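To: Loreck Tavern Trail members' list
From: Trail Office, Lovov
Date: 12 August 2021
Subject: Re: Entries for the new Trail booklet, house drinks and kitchen hours

Dear members,

The Office has received a number of inquiries about the next edition of the Trail booklet. The message from Mr. Kiiskinen of the Leinonen raises most of the same points, and with his permission it is quoted in full, followed by our replies. Members who wrote to us separately are asked to treat this message as an answer.

Tapio Kiiskinen wrote:

> Dear all,
>
> I have read the guidelines for the new booklet and have several questions on behalf of the Leinonen. I am sending them to the whole list, as I suspect other houses are in the same position.
>
> First, the guidelines ask each tavern to name one house drink. We have always had two. The hot buttered cider is served from the first cold weeks until spring, and the gooseberry shandy takes its place for the summer. Customers come for one or the other and would be surprised to find either missing. Are we obliged to choose?
>
> Second, the word limit. Our last entry ran well past 120 words, mostly on the history of the back bar and how it was saved from the old ferry hotel. I would be sorry to lose that. Several visitors have told my staff that it was the reason they stopped.
>
> Third, the stamp. Last season people came in at all hours, asked for the stamp, and left without ordering so much as a glass of soda. My staff did not know whether they could refuse. The guidelines say only that the stamp is given "to visitors." I would like to know what a visitor is.
>
> Fourth, kitchen hours. We were listed as serving food until closing, but the kitchen has never stayed open that late. I reported the error and was told it would be put right in the next printing. I would like some assurance that it has been.
>
> Finally, may we submit a recipe with our entry? My cook is willing to share the cider recipe, apart from the spice mixture.
>
> With good wishes to everyone,
> Tapio Kiiskinen
> The Leinonen

The Office replies as follows.

On house drinks. The rule of a single house drink was introduced so that each page could carry one heading and one short description. It was not intended to exclude taverns whose offering changes with the season. A house may therefore name two drinks, provided that they are not served at the same time of year and that the months of service are stated for each. The heading will read "House drink, by season." A tavern that serves both drinks throughout the year is asked to choose one and may mention the other in the body of its entry.

The house drink must be made on the premises from its main ingredients. A bottled product poured over ice does not qualify, however well regarded it may be. Beer brewed for the house by an outside brewery does qualify if it is sold nowhere else on the Trail. Members should also indicate whether the drink can be prepared without alcohol. Many visitors drive from one tavern to the next, and the Office receives more letters on this point than on any other. A plain hot cider, a ginger cordial or a well-made lemonade is entirely suitable, and it should be priced and described with the same care as the rest of the list.

On the length of entries. The limit of 120 words stands and applies to all nine taverns. It covers the body of the entry only. The name, address, opening hours, kitchen hours and house drink are set separately and are not counted. We recognize that the history of a building is often what distinguishes it, and we would not wish the Leinonen to omit its back bar. We suggest that the account be shortened for the booklet and that the full version be displayed on a card in the house. The Office is willing to have such cards set in the same typeface as the booklet, at the member's expense.

Entries that exceed the limit will be returned once for shortening. If they are not sent back to us in time, they will be cut by the Office, and the cuts will be final.

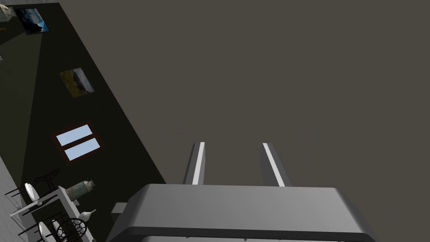 Computer rendering: gripper and plain brownish-gray surface.

On the stamp. The Office agrees that the present wording is unclear. The following text has been adopted for the new edition and will appear inside the front cover:

"The stamp of each house is given on request to any guest who has ordered food or drink there on the day of the visit. A soft drink, a cup of tea or a cup of coffee is sufficient. One stamp is given per booklet per visit. Stamps are not given for booklets belonging to persons who are not present."

Staff may decline a stamp where these conditions are not met, and are asked to do so politely and to point to the printed text. No minimum amount may be set. One house proposed last season that the stamp be tied to the purchase of its house drink. This was considered and refused. The Trail has always been open to families and to guests who do not drink alcohol, and it would be contrary to its purpose to require a particular order.

Where a party shares one dish or one pot of tea, each member of the party who is seated at the table may have a booklet stamped. We trust the good judgment of the staff in such cases.

On kitchen hours. The error in the Leinonen's listing has been corrected in the file now held by Adeck, who will again print the booklet. The Office regrets the inconvenience. To avoid a repetition, kitchen hours will be printed on a separate line from opening hours, and each member will be asked to confirm both in writing before the file is released. Please state the time of the last order, as opposed to the time at which the kitchen is cleaned and closed. A guest who arrives after a long walk and finds only peanuts on offer is unlikely to forget it.

Members who serve a reduced menu late in the evening — soup, cold plates, cheese and bread — may add the words "light supper until closing," but only if it is available every night on which the house is open.

On recipes. The Office welcomes Mr. Kiiskinen's offer. There is no room for recipes within the entries themselves, but two pages at the back of the booklet have been set aside for them. Recipes should be written for a home kitchen, in household measures, and must have been tried in those quantities. A recipe that works in a large urn on the back burner does not always survive being divided down to a small saucepan. The spice mixture may be described in general terms, although we would ask the Leinonen to give readers enough to produce a drink that resembles the original. "Spices to taste" has caused complaints in the past.

Recipes that call for raw eggs will not be printed. Recipes containing nuts, milk or cream must say so in the first line.

On printing and distribution. The order with Adeck is for 3,000 copies. The booklets will be delivered to the Office in Lovov and sent on to the taverns before the season opens in March. Each house will receive an equal share at first, with the remainder held in reserve. Members who run short should write to the Office and should not borrow from a neighboring house, as this made it impossible last season to establish where the copies had gone. The booklet remains free of charge to guests.

The cover will again be dark green. A proposal to change it to cream was discussed at some length, but a pale cover does poorly on a bar top, and the older stock returned to us bore this out.

On late changes. Once the file has been released to Adeck, no changes can be made to the text. If a house changes hands, closes for repairs or alters its hours after that point, the Office will prepare a printed slip to be placed in the booklets, and the cost of the slip will be charged to the house concerned. Changes to prices do not require a slip, as prices are not listed.

Entries should be sent to the Office as plain text in the body of a message. Please do not send a scan of the menu and ask us to work from it. The person responsible for the entry should be named at the end, together with a telephone number at which he or she can be reached outside serving hours.

Further questions may be sent to this list or to the Office directly. Questions about an individual tavern's account should be sent to the Office only.

Yours sincerely,

The Trail Office
Loreck Tavern Trail, Lovov

To leave this list, send a blank message with the word "remove" in the subject line. Please note that members who leave the list will receive notices by regular mail.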